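Small things on a low shelf

Little colorful pieces get lost quickly when they all live in one box. I prefer to lay them out on a low open shelf with wooden boards and a black metal frame. Put them in groups of 3 and leave a hand's width between the groups. 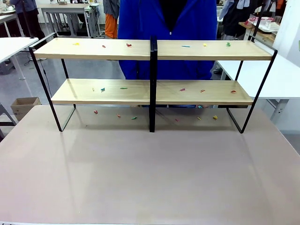
Do not put a yellow piece on pale wood if you have another place for it – it is hard to find later. Red and blue are easy to see on any board. Wipe the boards with a dry cloth before you begin.

The upper board is for the things you take most often. Long thin pieces I lay flat, so they do not roll.

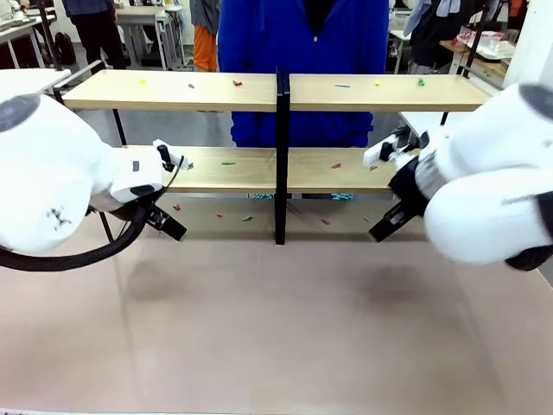 The lower board is set further back, so keep there only few pieces and near the front edge. My friend Catrin Llewellyn does the same with her sewing things, and in December she still had all her buttons.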